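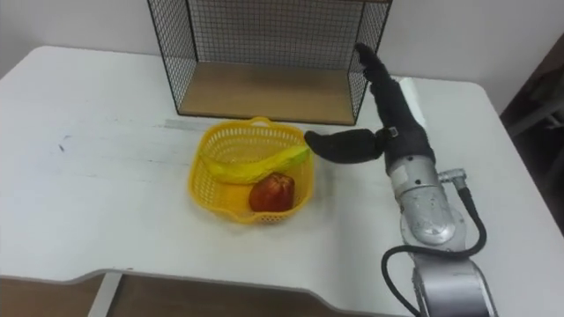 Putting the fruit away: what a robot hand can and can't do in a kitchen

Musyoka Rweyemamu has spent most of his working life on grippers, first for packaging lines at Trummer and now for household tasks at Feltetora. Asked whether a machine can do a kitchen chore yet, he wants to know which one.

"Moving a banana and an apple out of a basket and onto a shelf, yes, under conditions," he says. "Tidying a kitchen, no. People hear the first and assume the second is a year away."

The conditions are specific. The table stays at one height. The shelf is a wire mesh cube with a wooden floor and an open front, and the open side faces the arm. The basket may be shifted between trials, but only within reach. In the last full series, run in August, the team logged 459 attempts at single pieces of fruit. Of those, 285 ended with the fruit on the shelf and no intervention from the operator.

Rweyemamu does not find the total very informative. "You have to split it by failure type. Dropping an apple halfway is one problem. Pushing the basket with the thumb before the fingers have closed is a different problem, and we had far more of the second."

The basket is light plastic with perforated walls, and it slides when touched. A person steadies it with the other hand or simply lets it move and corrects without noticing. The controller has to detect the shift and plan the grasp again, and each new plan adds 8 seconds.

Wire mesh causes trouble of its own. Depth sensing on a fine grid is unreliable: some readings fall on the wire and others pass through to the wall behind. "The side panel is there in one reading and gone in the next," Rweyemamu says. "So we stopped asking the camera where the panel was and gave the planner a fixed model of the cube. It works. It also means that if you buy a different shelf, somebody has to measure it."

Pirmin Pichler handles the mechanical side. The hand wears a black fabric cover, and he is asked about it often. In his account it adds friction and keeps crumbs out of the joints, at the cost of some precision at the fingertips. "For fruit I accept that," he says. "For a coin or a sheet of paper I would take it off."

Cable routing takes up more of his week than visitors expect. The cable needs enough slack for the wrist to turn and must not catch on anything standing on the table. Pichler has changed the loop several times and is not satisfied with the current one.

Both men are cautious about shop work. A grocery store in Brestovel has asked whether the same arm could restock a produce display. Rweyemamu's answer was that it could be tried on apples, in a fixed crate, outside opening hours. A person does the job faster, and 40 trials on a softer variety left bruises that a customer would see.

Udemik, which supplies the planning software, is working on shorter correction times. Pichler would put the money into touch sensing first. "The camera loses the fruit as soon as the hand is over it," he says. "After that you need to feel what you have – and at the moment we feel very little."

The next series adds a second shelf and a bowl with no handle.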